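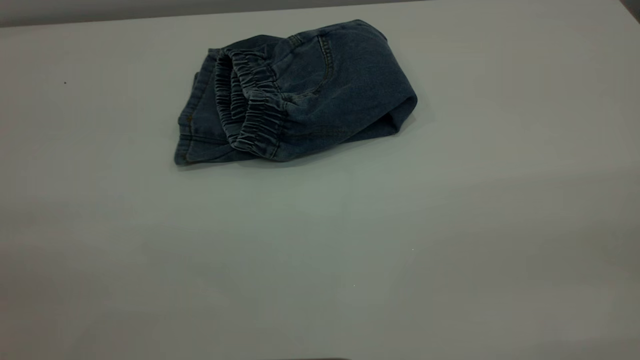
Laundry was not the first thing our club wanted to do with a robot. When we sat down to pick a project for the year, the list had chess on it, and a drink mixer, and a thing that was going to water the plants in the hallway. Folding clothes won by two votes, mostly on the strength of everybody having some at home, and we have been happily stuck with it ever since. The elastic waist on the denim pair turned out to be the best teacher we could have asked for, with all those tight little gathers that bunch up and catch the light in a hundred small ridges, next to denim that is nearly smooth where the back pocket is. If your code can find the edge of a waistband like that, a plain T-shirt will feel like a vacation.

Curner Folding Set, README
Written by the Curner Robotics Club
Last updated 28 August 2020

What you get

Curner is a collection of folding sessions recorded by our members. There are 568 sessions in the release, made with 11 pieces of clothing that people brought from home. Each session has its own folder, and inside the folder you will find the pictures, the arm positions, and a short notes file typed in by whoever was running the arm. Please do read the notes! Some are very short ("good") and some go on for a page, and the long ones are where the useful complaints live.

The software we use to drive the arm is called Velus. It was written by two of our older members and it lives in its own folder with its own README. You don't need it to look at the pictures, only if you want to play a session back.

How a session goes

We start with one garment on the bare table. The person at the controls folds it, stops when they are satisfied (or when they give up – both kinds are in here), and marks the result as neat, fair or poor. Denim bottoms get folded down into a compact bundle. We never agreed on which way the waistband should point, and you will notice that some members have strong habits about it. We left those habits in.

A session is cut off after 4000 steps. Very few run that long, and the ones that do are nearly all from our first month, before we had learned to slow down near the table.

Things that may trip you up

1. The lighting is not the same from one session to the next. Our room has big windows and we meet in the late afternoon, so please don't lean too hard on brightness to find the garment.

2. Small specks on the tabletop stay put through a lot of the pictures. One of our early models decided that a dark dot on the left side was part of the clothing, and it took us an embarrassing number of evenings to work out why it kept reaching over there.

3. The table is pale and plain, but it is not always clear. Cables can run across it, soft shadows can fall over it, and the fingers may show only at the top of the picture while the garment lies below and to one side of them. Masking out the cables before training helped us a good deal.

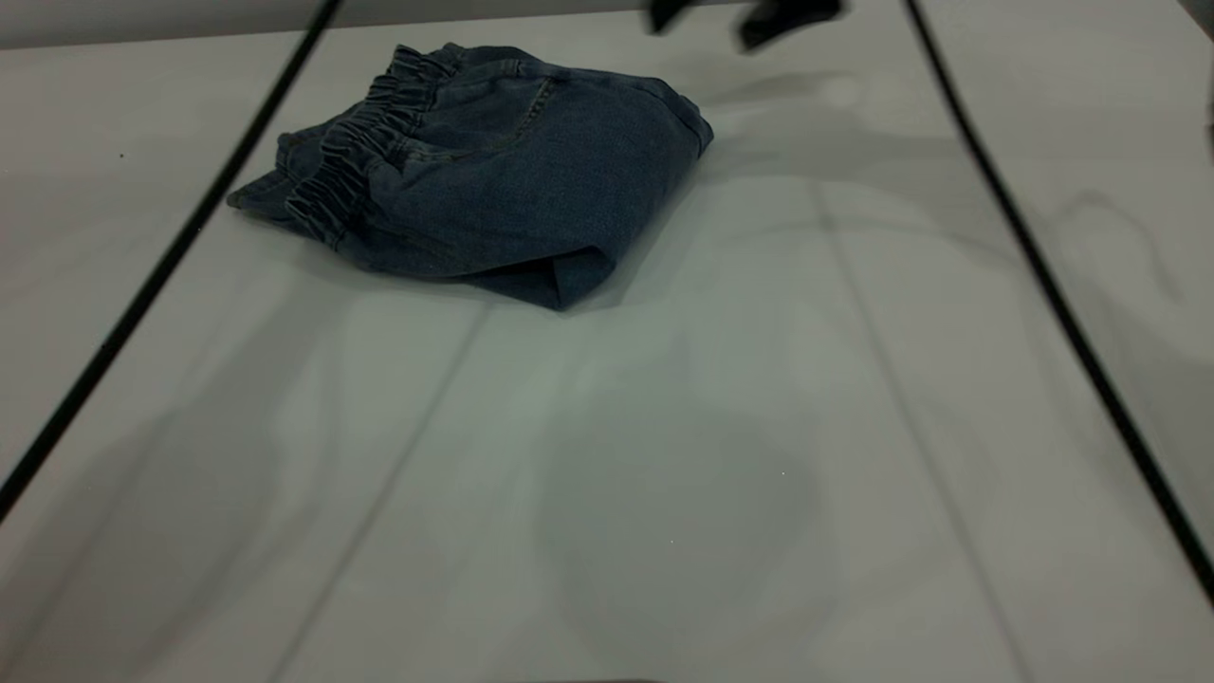 Labels

The labels are in one file called folds.csv, with a row for each session. The columns are session, garment, grade, steps and initials. Where two members disagreed on the grade we kept the lower one. "Shorts" and "pants" were used pretty loosely in the garment column, so if you care about the difference, check the pictures yourself. We mean to tidy this up in September.

Using it

Help yourself for schoolwork, club projects or plain curiosity. If you put it in a report or on a poster, a line that says "Curner Folding Set" is all we ask, and we would love to get a copy. The Başaran club has already tried it with their own arm and sent back a long list of typing mistakes, nearly all of which are now fixed – thank you, and sorry about the commas.

Coming up

We have entered the Ornora student meet with the folding project, so new sessions will be added as we practice. Those will go in a separate folder called ornora so the numbers above stay correct. Towels are next. Somebody has also offered us a fitted sheet, and we are still talking about it.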